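The Case for Fewer Pieces

I own 19 board games, and I would be content with four of them. I came to that number slowly, over a couple of moves and one flooded closet, and I think a lot of people who buy games would land near it if they looked at what they take off the shelf when friends come over.

The hobby has gone the other way. Boxes have gotten bigger and heavier. A new release will have a rule book as thick as a phone manual, a second book of stories, trays inside trays, and bags of tokens that have to be sorted before anyone can start. The last big one I bought was Prirura. It took us 2 hours to punch out the cardboard and read the setup section, and by then one of the group had to go home to relieve a babysitter. We played it properly a month later. It was fine. We have not played it since.

I don't want to sound like I think every big game is bad. Zovano is big and I like it. It takes up my whole kitchen table and I have never finished a session in the time printed on the side of the box. But the size of it is used for something. There is a map, and distance on the map matters, and you need the room. What I object to is the extra stuff that gets added to a game that was already complete, so that the box will look like it's worth the price.

Stores have a hand in this. A large box can be seen from across the aisle. A small one gets put on the spinning rack with the card sleeves and the dice. If you make games for a living you can see which shelf you would want. Buyers have a hand in it too. I have caught myself lifting a box in a store and deciding it was good because it was heavy.

What I'd like to see more of is games where you can look at the table and understand what is going on. Most of the old ones are like that. Checkers, backgammon, and the many kinds of disk flicking games that people have played on kitchen tables and bar tops for a very long time. You have a flat surface and something to move across it, and the rest is what the players bring.
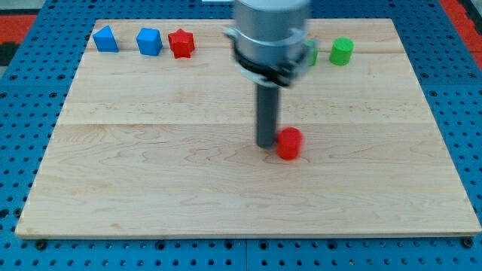
Eynon is the game I use to make this argument to people, usually after they've said they don't like board games. It has seven disks a side and a smooth board, and you take turns nudging your disks toward a line without going past it. The rules fit on the back of a postcard. My set was bought used, and two of the disks had been swapped for ones from some other game, which makes no difference to play. Anyone walking past can follow it. A plain wooden board with a short red cylinder standing on it tells you where to look, and no amount of printed artwork does that job better. When the piece slides, you can see how far it went and make up your own mind about whether it was a good shot.

That last part matters more to me than it used to. In a lot of newer games I can't tell who is winning until the scores are added up at the end. Points come from six different places, some of them hidden, and the winner is often as surprised as everyone else. Designers do this on purpose, so that a player who has fallen behind won't give up. I understand the reason. But I have sat through plenty of those games feeling that my choices were going into a machine and a number would come out later. With a simple game you know you're losing and you know why. You can do something about it on your next turn, or at least try.

Simple games are also easier to teach, and teaching is where most game nights go wrong. Somebody has to explain the rules, and it is always the same somebody. In my group it's me. If I have to talk for half an hour before the first turn, I've lost at least one person to their phone, and that person will need every rule explained again when it comes up. With Eynon I explain for maybe a minute and we start. People learn the rest by getting it wrong.

The usual answer to all this is that simple games run out. You play them a dozen times and there's nothing left to find. I don't think that's true of the good ones. People have been studying checkers and backgammon for whole lifetimes. It can be true of the weak ones – I had a little tile game called Zenano that was used up by the third evening – but a big box is no protection against that. It just takes longer to notice, and you've paid more by the time you do.

There's also the matter of what happens when something goes missing. Lose one card from a story game and you may never be sure whether the thing still works. You go back through the rule book to see what the card did, and then you write to the publisher, and if the company is still around it may send you a new one. Lose a checker and you use a bottle cap. My grandparents' checkers set had a coat button in it for as long as I knew it. I would guess most families that own an old set have some version of that.

I gave away a few of the larger games in April and plan to give away more. I took them to the library, which has a shelf where people can borrow them, and that seems like the right place for a game you want to play once a year. Most of what I've kept could go into a backpack. Zovano couldn't, but it gets to stay.

If you're buying for someone who is new to this, buy small. Get a game they can learn before the coffee is ready. They can always get the big one later, and they may find they don't want it.

Filed under: Opinion, Tabletop, At Home

4 comments

meeplemom
Agree on teaching. I'm the rules person at my house as well and I've started refusing anything over ten pages.

dicetower_dan2
I think you're unfair to hidden scoring. Without it my kids quit the minute one of them gets ahead. Other than that, yes, boxes are too big. Half of mine are mostly air.

Corner Table
We used a poker chip to replace a lost Eynon disk. It slides too well so whoever has it gets a handicap.

pinochle4ever
No mention of card games? One deck, fits in a pocket, good for the rest of your life.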